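Section 4. Setting up the prep table

Read sections 1 to 3 first if you haven't. This one covers the long table only -- the sink side and the cold store are in section 6.

Applies to: Flatum trestle table, 2,055 mm, plus the Brindum side table where you've got one. Brindum goes at the right-hand end. If yours is the shorter Flatum, leave out step 9 and put the appliance on a side unit.

Last changed 31/08/2025, C. Mercado. Older printouts can go in the bin.

Before you start

Table cleared. Everything off, including whatever's been living at the back.
Two clean cloths, one damp, one dry.
Washing-up liquid, warm water. No bleach on the wood top, no scouring pads.
Hands washed.
Sockets off at the wall.

CAUTION: The Flatum weighs more than it looks. Two people to shift it, one at each end. Lift, don't drag -- the feet catch in the grout lines and that's how the last leg bracket went.

4.1 Levelling the table

1. Stand the table where you want it. Long side facing you.

2. Press down on each corner in turn. Any rocking, find the short leg.

3. Turn the foot on that leg anticlockwise to lengthen it. Half a turn, then test again. Don't go mad with it.

4. Bring the side table up until the edges meet. Adjust the side table to the Flatum, never the other way about.

5. Run a hand across the join. A slight step is fine. A step that stops a bowl sliding isn't, go back to 3.

Note: On tiled floors, try to get all four feet in the middle of a tile. Not always possible. If a foot has to sit on a joint, use one of the Zastico pads from the bag (2 supplied, spares are 410 in the parts list).

4.2 Wiping down

6. Damp cloth, going with the streaks in the wood. Dry cloth straight after. Standing water gets into the edge and lifts it.

7. Side table can have a proper scrub, it doesn't mind.

Note: Give the top 40 minutes before putting anything heavy on if you've just oiled it. Otherwise carry on.

4.3 Laying out

Work from left to right. Cutting on the left, mixing in the middle, anything with a plug towards the right. Left-handed cooks can flip the lot, just tell whoever's sharing the table.

8. Big cutting board down first, far left. Flat, no overhang at the front. If it slides put a damp cloth underneath, folded once. Knives go down last of all, and handle towards you.

9. Large appliance next, over to the right and towards the back. Lead goes behind. Don't plug in yet.

10. Ingredients along the back edge. Fruit and small tubs behind the board, bags and packets further along. Roll the tops of open bags or they'll tip. Heaviest stuff nearest the wall.

11. Mixing bowls in the middle. Deep one behind, shallow one in front, so you can reach into both without stretching.

12. Fork or whisk to the right of the bowls. One tool out at a time, the rest in the drawer.

13. Leave a clear strip at the front edge, a forearm wide. That strip is for working on. Not for phones, not for mugs.

CAUTION: No cords across the top. Check for drawstrings and bag ties hanging over as well, they catch on sleeves and bring the whole bag with them.

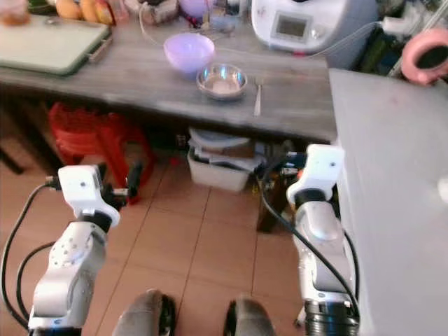 14. Stand back and check your reach. Everything you need in the next ten minutes should be within an arm's length. Anything else is clutter, move it.

15. Plug in, switch on at the wall, test the appliance empty for a few seconds. Off again until needed.

Note on bowls: steel for anything hot or oily, coloured ones for dry and cold. The Quintanilla set isn't heatproof, so no boiling water and no microwave. Scratched ones get thrown out, the scratches don't come clean. Stacking them wet is why they stick -- run warm water round the outside of the lower one and twist, don't lever it with a knife.

4.4 Between jobs

16. Scrape the board, wipe it, turn it over for the next thing. Raw meat always gets its own board, washed before it goes anywhere near the table again.

17. Used bowls to the sink as you go. Don't nest dirty ones.

18. Top up the back row only when there's a gap. Don't start a second row, you'll end up with no table left.

4.5 If something's not right

Table rocks again after a week: normal, the feet settle. Repeat steps 2 and 3.

Gap opens between the two tables: somebody's been leaning on it. Push back together, check the pads.

White rings on the wood: hot pan. Rub with a little oil and leave overnight, it ussually fades.

Board smells of onion: half a lemon and coarse salt, rinse, dry standing up.

Appliance walks across the top when running: feet are greasy. Unplug, wipe underneath, wipe the table, try again. Still walking, the load's uneven so stop and redistribute it.

Bag split: tip what's left into a lidded tub and label it. Tape doesnt hold.

Missing pads or feet, ask Aileen Ocampo, parts cupboard, and give her the number off the underside of the table. Closing down at the end of the day is section 5.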